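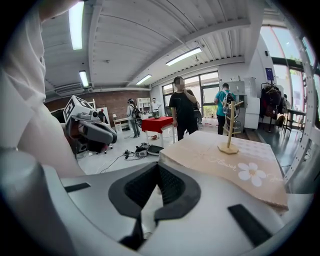

Stumeo to bring teaching by demonstration to its Rornberg site

Rornberg, 6 Nov 2020 — Stumeo today announced that staff at its Rornberg site will take on a larger part in preparing robots for everyday handling tasks, under a new programme named Covovton. The programme follows a trial of 9 weeks in which employees recorded 1,367 demonstrations using hand-held grippers.

Under the previous arrangement, each new task was programmed by an outside supplier, and changes to it could take up to 3 weeks. Employees will now show the task themselves, repeating it by hand until there is enough material to train from. The training software is supplied by Xenos, which will also provide support on site during the first year.

"The people who know how an object should be picked up and put down are the people who do it every day," said Stamatia Liapis, Head of Operations at Stumeo. "We want that knowledge to be recorded properly, and we want it to count as skilled work."

Demonstration work will be carried out in paid hours and entered in each employee's training record. Sessions are limited to half a shift, a rule agreed with staff representatives after early participants reported tired wrists and shoulders. No posts will be removed as a result of the programme. Employees whose present duties change will be offered retraining before any new equipment comes into use.

Stumeo employs 448 people in Rornberg. Applications to join the first group of demonstrators are open to all of them, including part-time and night staff, and will close at the end of November.

Media enquiries: Stumeo Press Office, Rornberg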